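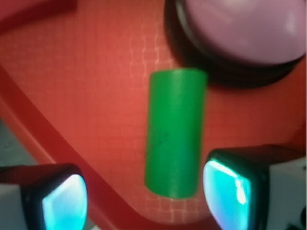

The wrist-camera grasp planner, which Merrick agreed to pay for in August on the strength of four slides and a confident tone, now runs end to end on the Atano arm. It takes one color image, picks a target, proposes a grasp and checks that the fingers will fit before anything moves. The fitting is where most of the period went. A green cylinder standing between the fingertips is an easy grasp until you notice the round pink object with the black base almost touching it, at which point the planner has to decide how much it trusts its own edges. Until last month it trusted them completely. We have since taught it some doubt.

**Status as of Nov 30, 2018**

- Segmentation: working, with complaints (see below)
- Grasp proposal: working
- Clearance check: rewritten, in use
- Replanning after a failed grasp: late
- Operator log viewer: done, and oddly popular

**Segmentation.** The model was trained on 4000 labeled images, nearly all of them with plain backgrounds, a choice we made ourselves and can blame on no supplier. The red tray has a fine grid on its floor. Where the light catches the grid, the little squares go pale, and the old model reported each pale patch as a thin, flat, highly graspable part. We added 312 tray images to the training set and the phantom parts have mostly gone. The ones that remain appear near the rim, and we are masking the rim.

The fingertip pads glow cyan, and they are in view at the bottom of every image. The model was briefly very fond of them. They are now masked too, using the gripper's reported opening.

**Clearance check.** The first version treated anything blurred as far away. With a camera at the wrist this is backwards about half the time, since an object taller than the target is both closer and out of focus. The new version assumes a blurred thing is near until shown otherwise. It is slower and refuses more grasps, and we consider both of these improvements.

**Replanning.** We promised this for the end of the period and do not have it. The arm can recognize that its fingers have closed on nothing. What it does next is try the same grasp again, up to 3 times, with what an observer might call optimism. The proper version is on a branch at Amberg and passes its tests in simulation, where the friction is excellent.

**Money.** On budget, apart from 1000 dollars for a second workstation, moved from travel. Nobody had plans to go anywhere.

**Next period.** Merge replanning. Run the full pipeline at the Skustska site on their trays, whose color we have asked for in writing. We also need a decision from you on whether the clearance margin may be set by operators or stays fixed in the config. We would prefer fixed, and the operators would not.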